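November 21, 2023
By Obsa Tsegaye

The Clerkitz cell is a data-gathering setup at the Skoria hall in Ivenley, in which people carry out household tasks with hand-held grippers so that a robot can later be trained on the recordings. It was laid out in January by Ibsa Gebru. Its upkeep consists mainly of cleaning the pads, checking the marker cards and repeating the calibration after any knock. 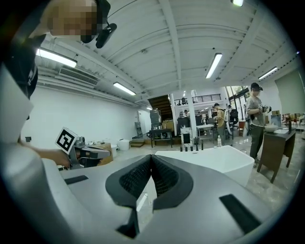

2 min read · 240 words in the notes

Operators work on their feet, wearing a head-mounted device and holding the gripper near fixtures such as a sink cabinet with a white basin. At least one of the grippers carries a black-and-white marker card on top. A bent or dirty card is the usual first suspect when tracking drifts, though the evidence for this is thin: the repair log has 474 entries, and only 14 name a cause.

The maintenance guide claims that mesh-textured pads last 2794 grasps. No test method is given, and the figure has been copied into later manuals, including the one for the Fontes cell, without a source. Gebru's advice to replace pads by feel is no better documented, but it is what most crews follow.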